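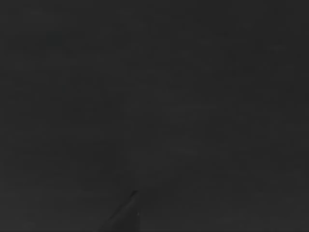
Votonside Rovers is an amateur American football club based in Votonside. The team plays in a regional eight-club league and wears dark green and white. Home games are held at Ackroyd Field, which the club shares with a rugby side and a junior athletics group.

History

The club was formed by players from two flag football teams, Brilby Hawks and Pralis Town, who wanted to move to the full-contact game. It lost every match in its first season. In its third season it reached the league semi-final, losing at Brilby by a single field goal.

A shortage of linemen led the club to withdraw from the league for one year. It returned with a smaller squad and has played every season since.
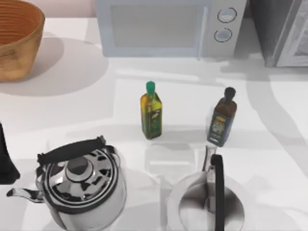
Ground

Ackroyd Field has one covered stand with 137 seats. The pitch is marked to the full 100 yards between the goal lines, although the end zone at the Pralis Road end is slightly shorter than standard and is used by agreement with the league. Floodlights were added in order to allow evening training, which takes place on Monday.

Playing style

The Rovers have mostly relied on the running game. Under the club's second head coach the offence used a two-back formation on most downs, with passing kept for third and long. Later sides have thrown more often, usually on short routes to the tight end.

Rivalries

The main rival is Brilby Hawks, which was re-formed as a contact team after the merger. The two clubs meet twice a season, and the September fixture is normally the opening game for both.

See also

Brilby Hawks
Ackroyd Field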